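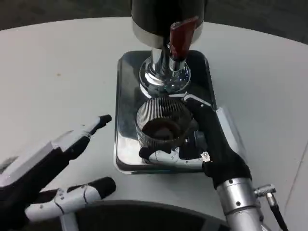

Molinillo de café de la zona de descanso, con el vaso dosificador bajo la boca de salida. Adjunto 1 de la incidencia 586.

Incidencia n.º 586
Servicio: Mantenimiento de equipos de uso común
Equipo: molinillo de café, mesa redonda blanca, zona de descanso, edificio Sollano
Número de inventario: 969
Solicitante: Iqra Rizvi
Técnico asignado: Noman Zaidi
Prioridad: normal
Fecha de apertura: 2026-04-18
Estado: resuelta, en observación

Descripción facilitada por la solicitante

Se comunica que el molinillo entrega una cantidad irregular de café molido. Con la misma posición de la palanca, unas veces el vaso dosificador queda casi lleno y otras apenas se cubre el fondo. Se han observado además restos de café en la bandeja metálica después de cada servicio, incluso cuando el vaso se coloca correctamente bajo la boca. El personal de la segunda planta ha optado por accionar la palanca dos veces seguidas, lo que ha agravado el desorden en la mesa. Se solicita revisión y, si procede, instrucciones de uso para colocar junto al equipo.

Primera respuesta — Noman Zaidi

Se acusa recibo. Antes de la visita se ruega a la solicitante que confirme los siguientes extremos:
Si el café que se utiliza sigue siendo el mezcla Sandhu suministrado con el pedido ordinario o se ha cambiado de proveedor.
Si la palanca roja vuelve por sí sola a su posición o es necesario acompañarla.
Si se ha desmontado alguna pieza para su limpieza desde la última revisión.

Respuesta de la solicitante

El café es el mismo, aunque el último paquete llevaba varios días abierto en el armario. La palanca vuelve sola, con cierta lentitud al final del recorrido. En cuanto a la limpieza, Laiba Rajput retiró la bandeja para lavarla y la volvió a montar. No le consta que se desmontara nada más.

Visita al equipo

Se procede a la inspección en presencia de la señora Rajput. El molinillo se encuentra estable sobre la mesa. La bandeja de acero inoxidable estaba desplazada hacia delante respecto de su posición de montaje, de modo que el vaso, apoyado en ella, no quedaba centrado con la salida. Se corrige la colocación y se comprueba el ajuste de la bandeja en el perímetro de la base.

Se desconecta el equipo y se retira el café en grano. En el conducto de salida se halla una acumulación de café apelmazado que reducía el paso de forma considerable. Se extrae en seco con el cepillo de cerdas largas. No se emplea agua en ninguna parte interior. El muelle de retorno de la palanca presenta polvo de café en el alojamiento; se limpia y el recorrido mejora, sin que se aprecie desgaste que justifique su sustitución.

Prueba de dosificación

Se muele una carga de 100 gramos de café en grano, procedente de un paquete sin abrir, y se recoge en el vaso dosificador estriado. La salida es continua. Se repite la operación con el café del paquete abierto y se advierte que el molido forma grumos al caer. Se concluye que la irregularidad comunicada obedecía a la obstrucción del conducto, favorecida por la humedad del café almacenado, y que el derrame se debía a la posición de la bandeja.

Instrucciones de uso remitidas a la solicitante

Comprobar que la bandeja asienta por completo antes de colocar el vaso.
Sostener el vaso por el lateral durante la descarga y mantenerlo recto bajo la boca.
Accionar la palanca una sola vez y esperar a que regrese a su posición. Si la dosis resulta escasa, no repetir el movimiento de inmediato; golpear suavemente el vaso con los dedos para asentar el café y comprobar de nuevo el nivel.
Vaciar la bandeja al término de la jornada y repasarla con un paño seco. El collar plateado y el pie cromado admiten un paño ligeramente humedecido; los productos abrasivos rayan el acabado.
Guardar los paquetes abiertos en el recipiente hermético Plistomska del armario inferior.

Comentario — Natalia Villalobos, Servicios Generales

Se autoriza la adquisición de 2 recipientes herméticos adicionales del mismo modelo, con cargo a la partida de menaje. Plastmont ha confirmado disponibilidad. Se ruega que la hoja de instrucciones se coloque plastificada en la pared y no sobre la mesa, donde ya se han deteriorado las anteriores.

Comentario — Iqra Rizvi

Recibida la hoja. Desde la visita no se han producido derrames en la bandeja. El señor Jianguo Zeng, que prepara el café de las reuniones de primera hora, indica que la dosis le parece uniforme, si bien la palanca continúa algo lenta cuando el molinillo lleva toda la noche sin uso. ¿Debe abrirse una incidencia aparte por este motivo?

Respuesta — Noman Zaidi

No es necesario. Se mantiene la presente incidencia en observación y se revisará el muelle en la visita periódica de junio. Si antes de esa fecha la palanca dejara de volver por sí sola, se ruega no forzarla, desconectar el equipo y comunicarlo en este mismo hilo.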